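Library > Sport and Fitness > Home Equipment > Rowing machine

Print this page | E-mail this page

Rowing machine

A rowing machine, also called an indoor rower or ergometer ("erg" for short), is a piece of exercise equipment that copies the movement of rowing a boat. It works the legs, back and arms in one flowing stroke, and few machines give so much back for so simple an idea!

How it works

The user sits on a sliding seat with both feet strapped in and pulls a handle joined to a chain or cord. Air models turn a fan, so the harder the pull, the greater the drag. Water models spin paddles in a tank and make a lovely rushing sound. Magnetic models are the quietest, while hydraulic ones use pistons and fold up small.

The stroke

Each stroke has four parts: the catch, the drive, the finish and the recovery. Most of the power comes from the legs, which often surprises beginners. The recovery should take longer than the drive – coaches say this again and again, and they are right to.

Clubs and racing

Indoor rowing is a thriving sport of its own. The Rornstead club, started by Reginald Okafor with two second-hand machines, now has 62 members and holds a 2,000-metre race each February. The last one drew 125 rowers, and Evangelia Politis won the women's lightweight class in a thrilling final sprint. Dakivville runs a relay on the same distance, with teams of four swapping seats at full speed.

Use at home

A full-length rower needs a clear strip of floor and room behind for the seat rail. Many stand on end when put away. The chain wants a drop of oil now and then, and the rail should be wiped after use.

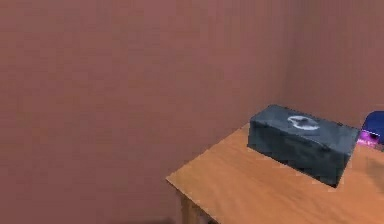
Beginners do well with short pieces of roughly 200 metres, resting between each, before trying longer rows at a steady pace.

Contact us | Copyright Troneo Library | Back to top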